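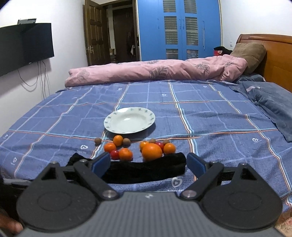
Why does the scheduled export stop after the first 125 rows?

The page size in the export profile is set to 125 and the "follow next page" flag is off by default. The job writes page one, gets a normal response and closes the file without an error. Turn the flag on under Profile > Paging and run the job again.

Search tickets Enter keyword or ticket no.

Ticket 1891
Product: Groltham Export
Status: Closed
Opened by: Maysoun Hijazi
Handled by: Bernadette Begay

Hijazi, 08:40
Nightly export to the Lusitz share produces a short file. Source table has more rows than the output. Job status is green. Same result from the manual run. Server is Ulla.

Begay, 09:15
Please attach the job log with the level set to 6 and confirm the profile name.

Hijazi, 09:50
Profile is "Naqvi daily". Log attached. Last lines:

page 1 ok
next token present, ignored
file closed, exit 0

Begay, 10:05
The "ignored" line is the cause. Profiles created before the January update kept the old paging default. Change follow_next to true. Leave the page size alone for now.

Hijazi, 10:30
Changed. Manual run now gets past page one, then stops on page 3 with a timeout.

Begay, 11:10
Separate problem. The timeout covers the whole job and was set for a single page. Raise job_timeout in the same profile, save, then restart the export service on Ulla. The value is only read at service start.

Hijazi, 13:25
Service restarted. Row count matches the source. Will leave open until the nightly run.

Hijazi, 07:55
Nightly run complete, counts match. OK to close.

Begay, 08:10
Closed. Other old profiles on Ulla need the same two changes.

2 comments hidden
Shares: 3

Contact support | Copyright Groltham | Back to top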